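Talavera Home Help > Laundry and Linens > Storage

Using old T-shirts as pillow covers for storage

Posted by Parusstead

I have several spare bed pillows that sit unused from the fall until guests arrive in April. They go on an open closet shelf and collect dust. I would prefer not to buy zippered protectors for pillows that are not being slept on. I have a stack of worn cotton T-shirts and want to use those as covers.

Two points I need settled. First, does the pillow go in through the hem or does the shirt get wrapped around it? Second, the shirts bunch up at one end and I cannot get the fabric flat. The pillows are standard size with a polyester fill. The shirts are adult medium and large. I have no sewing machine. The closet is on an inside wall and stays dry.

2 replies

Grovuncombe

Just use a pillowcase. They cost next to nothing at a thrift store and they are already the right shape. A medium shirt will be too tight on a standard pillow anyway, and you will stretch the neck out. If you insist on shirts, get an extra large and tie a knot in the bottom.

Amado Ambrosio

A pillowcase is simpler, but the shirt method works and the fabric is adequate for keeping dust off. It goes in through the hem. Wrapping leaves loose edges that open when the pillow is moved.

Size

Lay the pillow on the shirt before starting. The body of the shirt, measured flat from side seam to side seam, should be slightly narrower than the pillow. Polyester fill compresses easily, so a large is usually enough. A medium will go on if the knit has some stretch. Do not use a shirt with a cracked or tacky print, as the print can transfer to the ticking over a long storage period. Turning the shirt inside out does not solve this, because it puts the print against the pillow.

Bunching

The fabric bunches when the shirt is pulled from the hem alone. The leading edge grips the pillow and the rest piles up behind it. The shirt has to be gathered first, the same way as a sock, and then let out a little at a time on alternating sides. 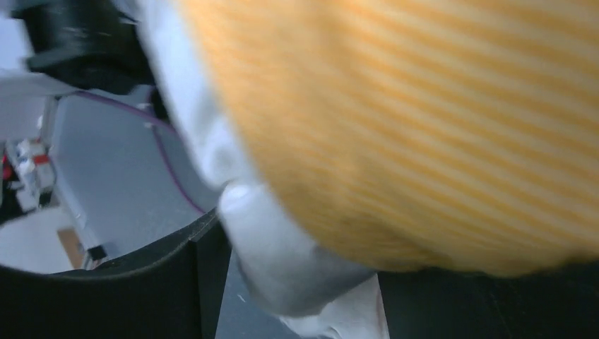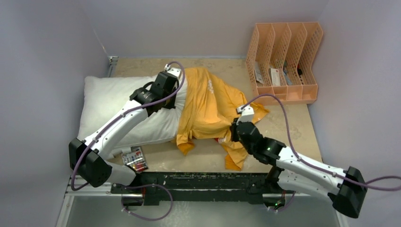 Fitting the cover

1. Wash and fully dry both items. Any moisture left in the fill will be held there by the second layer.

2. Gather the shirt from hem to collar with both hands until the hem is a loose ring.

3. Fold the pillow lengthwise and put one short end into the ring, up to the shoulder seams.

4. Let the pillow open. Work the hem down one side by a hand's width, then the other side. Repeat to the far end.

5. Push the sleeves inside the body. Fold the collar under and close it with two safety pins.

6. Tuck the hem under the end of the pillow and pin it. If the shirt is too short to reach, cover the exposed end with a second shirt put on from the opposite direction.

Shelf storage

Store the pillows flat, no more than three high, with the pinned side down. Do not put anything heavy on top. Polyester fill that has been compressed for months recovers slowly and sometimes stays lumpy. Before use, take the covers off and run the pillows in the dryer on the no-heat setting for 20 minutes.

Parusstead

Gathering it first fixed the bunching on the large shirts. The mediums are still tight at the shoulders, so I will put those on the two smaller pillows. I used a knot on one as suggested and it leaves a lump, so the rest are pinned.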